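Subject: Re: [nurmi-users] Grip force limit not applied after restart

On the Nurmi tools, a contributor at the Grulau site wrote:
> After a controller restart our unit closed past the set limit and
> crushed 3 of 5 test items. Has this been seen elsewhere?

The Trarnetti support desk has received 2 further reports of this fault. Sites are asked to stop work with fragile items until the August update is installed.

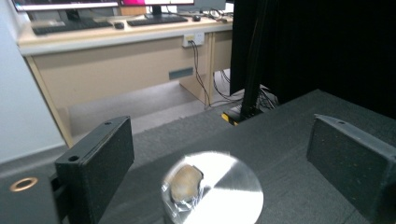 The limit is lost when the tool restarts with its fingers apart. Please close the fingers fully and reload the settings before each session. Items partly wrapped in clear film, as on the metal disk between the pads, should be left out of all force checks. Keep hands clear of both pads during the reload.

Reports should include the controller log, last 200 lines.

Trarnetti Support Desk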